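校正者・下訳者募集(家電の取扱説明書、多言語部門)

「本製品を本製品の用途以外に使用しないでください」という一文を読んで、どこかが気になった方。お仕事があります。

メンドロウ(Mendlow)翻訳室では、七月から働いてくださる日本語の校正者を二名、下訳者を一名募集しています。扱うのは主に家庭用品の取扱説明書、組立説明書、保証書、それから箱の側面に印刷されるあの小さい字です。小説はありません。映画の字幕もありません。面接で「いずれは文芸のほうも」とおっしゃる方が毎回いらっしゃいますが、いずれも何も、うちには文芸のほうがないのです。

翻訳室は十二人の所帯で、室長はサクダ・ウォンスワン(Sakda Wongsuwan)です。バンコク育ちで、日本語の「適宜」という語を十年以上憎んでいます。原稿に「適宜調整してください」とあると、赤字で「誰が、いつ、どれだけ」と書いて返してきます。入室した人はだいたい最初の一か月でこの赤字を夢に見ます。

主な取引先は、棚と収納家具のスカルトビー(Skaltby)、扇風機と加湿器のトロナード(Tronard)、琺瑯の鍋をつくっているリムクテ(Rimkutė)の三社です。リムクテの最後の e には点がつきます。この点を落とした版下を一度通してしまい、刷り直しになりました。以来、校正チェック表の一行目は「点」です。

仕事の中身を書いておきます。

校正者には、訳文と原文を突き合わせ、用語集と照らし、図版の番号と本文の番号が合っているかを確かめていただきます。地味です。図5を見よと書いてあるのに図5がない、という事態は思っているよりずっと多く、図5が二つある事態もそれに負けていません。用語集は現在215ページあり、「ねじ」「ネジ」「ビス」の使い分けだけで四ページを費やしています。四ページ読んでもよくわからないという苦情は受け付けています。直すのはたぶんあなたです。

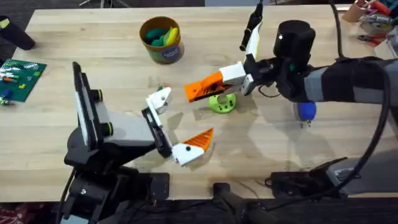 下訳者には、英語から日本語への第一稿をお願いします。一日の目安は原文で二千語ほど。速い方を歓迎しますが、速いだけの方は前にもいらして、加湿器の説明書に「お客様の鼻を本体に接続してください」という一文を残していかれました。原文は nozzle でした。この文はいまも給湯室の壁に貼ってあり、新しい方にはまずこれを読んでいただきます。

応募資格について。

学歴は問いません。翻訳学校の修了証も、お持ちでしたら見せていただいて構いませんが、こちらから褒めることはないと思います。必要なのは、日本語を読んで引っかかる力と、引っかかった場所を人に説明できることです。「なんとなく変です」で止まってしまうと、相手の訳者もなんとなく怒ります。

英語は、辞書を引きながら説明書が読めれば校正者としては十分です。下訳者は実務で一年以上の経験がある方に限ります。リトアニア語やスウェーデン語が読める方は大いに歓迎しますが、手当は月に図書カード一枚です。予算要求は毎年出しています。

それから、家具を組み立てるのが苦でないこと。うちでは新しい組立説明書は、訳した本人以外の誰かが、訳文だけを頼りに実際に組み立ててみる決まりです。昨年は83点の説明書でこれをやり、そのうち17点は途中で手が止まりました。止まった箇所は必ず書き直します。組み上がった棚は事務所で使うので、棚だけはやたらにあります。上に載せるものが足りないくらいです。

向いていない方についても触れておきます。句読点の位置で三十分議論することを時間の無駄と感じる方は、つらいと思います。逆に、三十分では終われない方も少し困ります。前任の校正者は「など」と「等」の統一をめぐって訳者と二週間口をきかず、その間の連絡はすべて付箋で行われました。付箋の文面は両者とも大変よく校正されていました。

待遇です。

校正者は時給制で、経験により千五百円から二千百円。試用期間が三か月あり、その間は一律千五百円です。下訳者は出来高制で、単価は面談のときにお話しします。支払いは月末締めの翌月二十日。交通費は実費を出します。社会保険は勤務時間が条件を満たした方から加入となります。

勤務は週三日から五日、午前十時から午後五時まで、昼休みは一時間。校正者は最初の三か月は出社、その後は週の半分まで在宅にできます。下訳者は在宅で結構ですが、月に一度の用語会議には出ていただきます。用語会議は一時間の予定で始まります。終わる時刻についてはお約束できません。直近の議題は、扇風機の「首」は「振る」のか「振らせる」のか、でした。結論は次回に持ち越しです。

残業は、新製品の出る前の月に多少あります。トロナードの加湿器が秋に出るので、夏の終わりにみんなで冬の乾燥について考えることになります。冷房の効きは悪くありません。

選考の流れは、書類、試験、面談の順です。

書類は履歴書と、最近読んで腹の立った説明書について六百字以内で書いたもの。製品名は伏せてください。取引先だった場合にお互い気まずくなります。怒りの量は審査しません。どこがどう読めなかったのかを見ます。

試験は事務所で受けていただき、時間は90分です。実際の校正刷りに手を入れたものを使い、こちらで仕込んだ誤りを探していただきます。仕込んだ覚えのない誤りを見つけてくださる方が毎回いて、そのたびに担当者が静かに席を立ち、取引先に電話をかけます。そういう方はまず合格です。辞書の持ち込みは自由、電子辞書も紙も可。赤鉛筆はこちらで用意しますが、使い慣れたものがあればどうぞ。

面談はサクダと、もう一名が行います。志望動機は短くて構いません。かわりに、お茶の淹れ方でも自転車の空気の入れ方でもよいので、何かひとつ手順を口で説明していただきます。サクダはその通りに頭の中で動く人なので、「蓋を開ける」を飛ばすと、お湯は蓋にかかります。

応募は郵送か、当室サイトの応募フォームから。フォームの「備考(任意)」欄が必須項目になっている不具合は承知しております。直るまでは「なし」とご記入ください。結果は、通った方にもそうでない方にも二週間以内にお知らせします。不採用の通知も二人で校正してからお送りしています。

なお、この募集文に誤字を見つけた方は、応募書類の余白にその旨お書き添えください。加点します。

メンドロウ翻訳室 採用係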